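Rincón de la barra: cítricos y hielo

En julio pedisteis menos cócteles dulces y más cosas con limón, así que el próximo encuentro en Kinmont irá de eso. Para la base bastan dos limones y una lima, hielo en un bol aparte con su cacito y un paño doblado a mano.
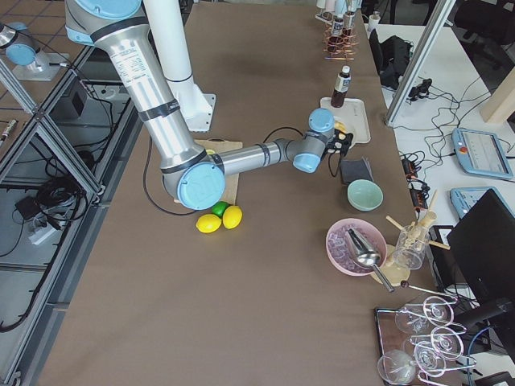

La entrada cuesta 7 euros e incluye una bebida sin alcohol. El limón se parte en la tabla justo antes de servir – cortado con horas pierde aroma – y la lima se deja entera hasta el final.

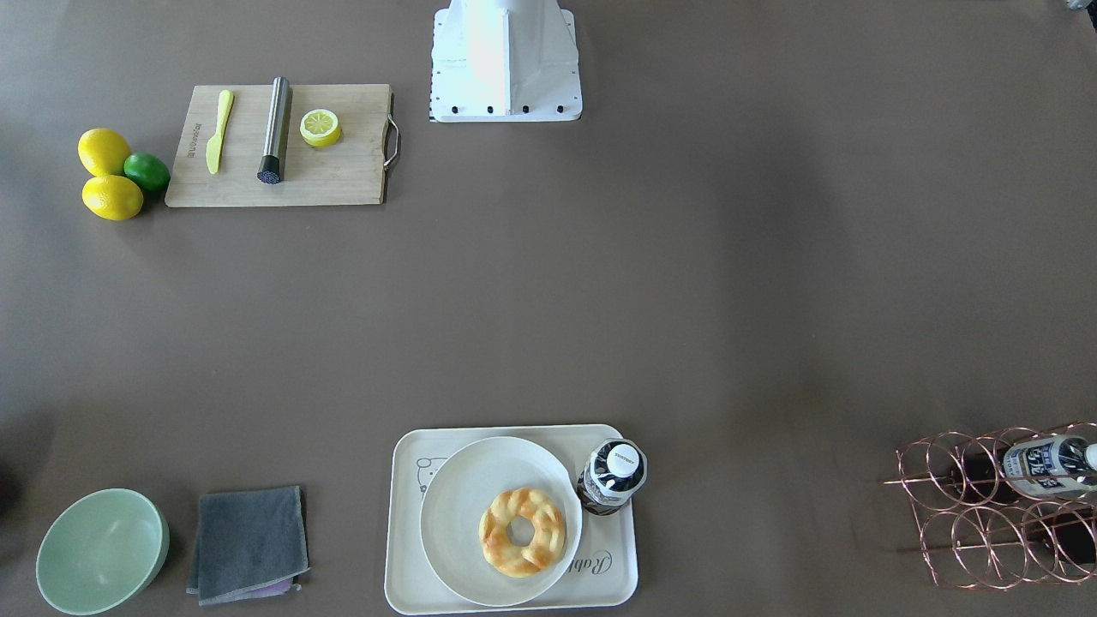 Clémence Caron nos escribe que ella exprime solo medio limón por vaso y guarda la otra mitad para la jarra. Probaremos las dos medidas.

Las botellas estarán en el botellero y en la bandeja.

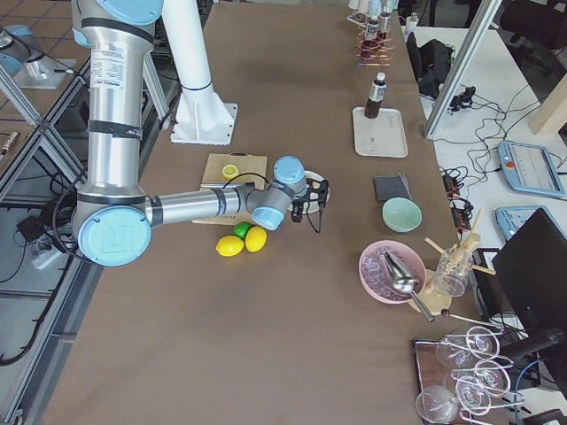

Quedan plazas. Para apuntarse, avisad a Ludivine Courtois y decidle si traéis coctelera propia.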